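Gripper comparison in simulation: wrist camera gallery

Trornell test notes, Tue 8 December

Three finger designs were run against the same set of tabletop objects in the simulator, with the arm model, controller gains and camera mount unchanged between runs. The designs are the Lillen parallel jaw, the Skudano angled pair and the Chauke soft pad. Each design was given 157 grasp attempts, with object positions taken from the same list of seeds.

The gallery covers the view from the wrist camera. The questions with each picture are the ones that came up most often in the test log.

Wrist view, ball in holder

The ball sits snugly in the open top of the black cylinder, so the rim limits how far down the sides a finger can reach. Black fingers against a black holder also make the edge detector's job harder than the red ball does. 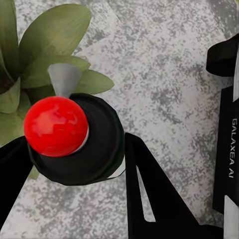 Does a wider jaw opening make a grasp more reliable?

Only up to a point. Extra width forgives a position error before contact, but it lengthens the closing stroke, and in our runs any opening more than 26 mm wider than the object gave no further gain.

Controller settings

Position control was used for the approach and force control from first contact. The switch is triggered by motor current, filtered over 2 control cycles. A longer filter reduced false triggers on the Chauke pad but let the Lillen jaw push light objects out of place before the switch was made. The shorter value was kept for all three.

Camera settings

Exposure was fixed. Automatic exposure changed the brightness as the fingers moved through the view, and the segmentation scores moved with it. Speckled surfaces gave more false edges than plain ones, so the threshold was set on the speckled texture and left there.

Results so far

The Skudano pair had the fewest dropped objects. The Lillen jaw closed fastest and was the least tolerant of a tilted approach. The Chauke pad took roughly 389 ms longer per grasp, most of it spent waiting for the pad model to settle. Contact friction was the same for all three, which probably flatters the Lillen jaw. The friction sweep is still to be run.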